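The Second Bassoon

By Chia-jung Lui
Reading time: 3 minutes

Print this story | E-mail this story

The winter that Karkuler's lost wind quintet came to Nandby, Dinesh Pinto had been playing second bassoon in the town orchestra for so long that people called to him in the bakery by his instrument, and he had come to like it.

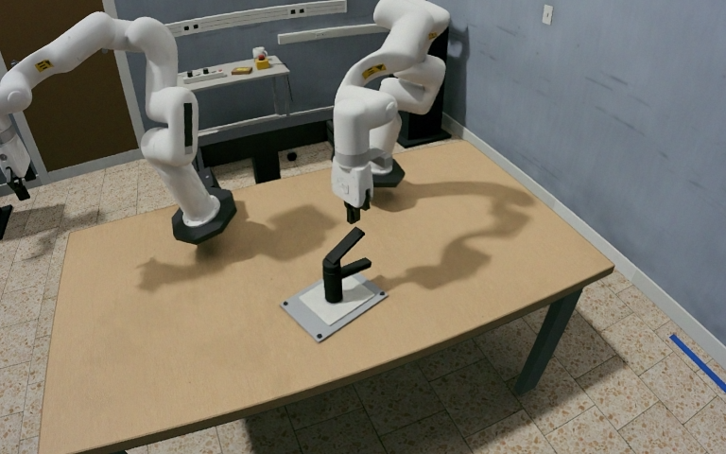 Nandby Chamber Music Club, Stories and Verse

The quintet came in a biscuit tin. Ching-wen Huang had bought it at a house sale in Surcombe for the sake of the tin, and underneath the knitting patterns were 94 pages of brown ink, very small, with a coffee ring over most of the slow movement. She brought it to Dinesh because he was the only person she knew who could read old handwriting, and because (she told me this years later, a bit pink) he always had soup on.

They spread it out over his bed, the kitchen chairs and the piano lid, and sat up until the soup had gone to glue.

"There's a page missing," Dinesh said at last. "He goes up to the high note, and then he's gone." 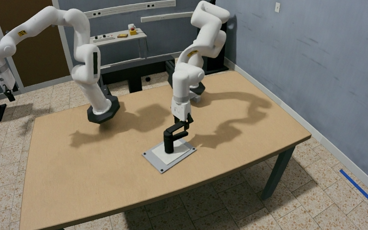 The Missing Page

Well, they asked everybody. They wrote to the library at Fang, which held 264 of Karkuler's letters, and Hiu-tung Tam there read every one of them and wrote back very kindly that he complained a good deal about his landlady and hardly mentioned music at all.

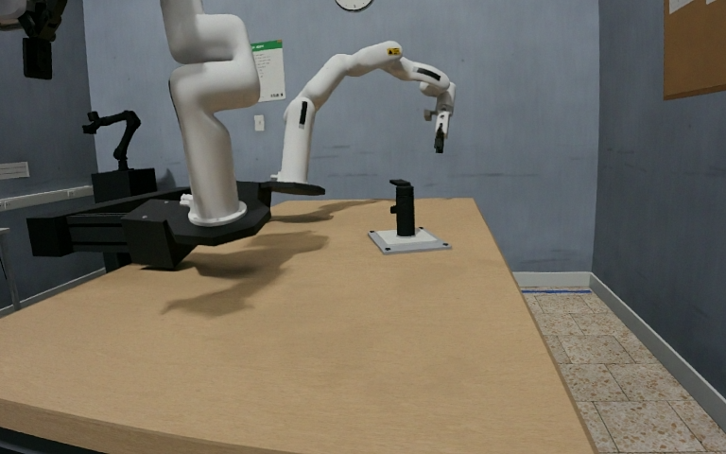 So in November they rehearsed it with the hole left in. Kadir Değirmenci, who played the horn and liked things settled, wanted to write a few measures himself and be done with it. Dinesh asked for one more evening. He played his line up to the high note, held it as long as his breath would go, and then, very softly, started over from the tune on the first page.
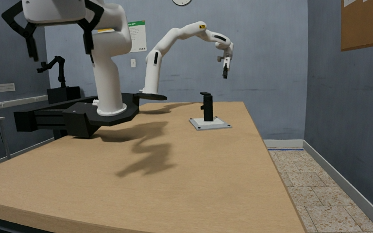

Vol. 12, No. 3

Kadir came in underneath him without being asked, and then the flute, and there was Ching-wen in the doorway with her coat still on and her hand flat against her collar.

"Is that what he wrote?" she said.

"I don't know," said Dinesh. "Come in, you're letting the heat out."

They played it that way in the spring, and they have played it that way since. The tin is on his piano, and she keeps her reeds in it now, having taken up the oboe at an age when her sister thought she should know better.

This site uses cookies to remember your reading preferences. Accept | Learn more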